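Home Stories Essays Archive About Submit

The Ferry to Lilden

2023-04-29
By the editor of the Gunn Street Reader
6 min read

My father left me the house in Lilden and a letter telling me not to sell it to the man next door. The letter didn't say what the man had done. It said where the fuse box was, which of the windows stuck, and that the boat should be given to whoever wanted it. Then, at the bottom, in different ink, it said not to sell to next door under any circumstances.

I took the morning ferry over in January. There were two of us on board besides the crew, and the other passenger slept the whole way with his hood up. The crossing takes 75 minutes when the water is flat. It wasn't flat. I sat by the heater and read the letter again and tried to remember the man next door.

I could remember his fence. It was green, and my father painted our side of it every other summer without being asked. I could remember a dog. I could not remember the two of them ever talking, but I left home at seventeen and I wasn't paying attention before that.

The house was cold and smelled of kerosene. My father's coat was on the hook. Somebody had turned off the water and emptied the refrigerator and left the door propped open with a dish towel so it wouldn't go sour. I thought it must have been the woman from the church. I called her to say thank you and she said no, she'd meant to get over there, but the road had been bad.

I slept in my old room. In the morning there was a light on next door and smoke from the chimney. 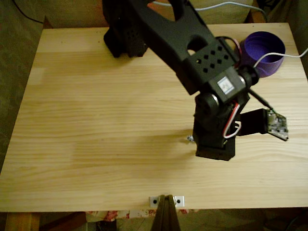
I spent that day going through the desk. My father had worked for Protus for most of his life, keeping the books at the cannery until it closed, and he kept his own papers the same way. Every bill was in a folder and every folder had a year on it. In the bottom drawer was a folder with no year. It held a survey map of the two lots and seven letters from a lawyer in Ternerov.

The trouble was a strip of ground six feet wide. It ran from the road to the water along the green fence. The lawyer's first letter said it was ours. The second said it might be. By the last one he was telling my father that it belonged to the neighbor, that it had always belonged to the neighbor, and that half of our kitchen was standing on it.

There was no reply from my father in the folder. There was no letter from the neighbor either. As far as I could tell, the man had never asked for anything. He had let the kitchen stand.

I made coffee in it and looked at the floor. I tried to work out where the line would go. I decided it went under the stove.

In the afternoon I walked around and knocked. He was older than I expected and he had a bad hip. He knew who I was. He said he was sorry about my father, and that he'd shut off the water when the cold came because he was worried about the pipes. He had a key. He'd had one for around twenty years, he said, and he went to get it so he could give it back.

I said he should keep it. I asked if he and my father had been friends.

He thought about that for a while. He said they had played cards in the winter, at my father's table, and my father wouldn't ever let him bring the beer. He said that one year my father had offered him money and he hadn't understood what it was for, so he'd said no, and after that there were no more cards. He asked me if I knew what it was for.

I told him about the survey. He hadn't seen it. He put on his glasses and said he'd always figured the fence was the line, and that my father kept it painted so nicely he never thought to wonder.

We stood there with the door open and the heat going out. Then he asked if I was going to sell, and I said I thought I was, and he asked how much I wanted for it.

I said I'd have to let him know. The last ferry was at five. I went back and turned off the water, and I took the folder with me, and my father's coat.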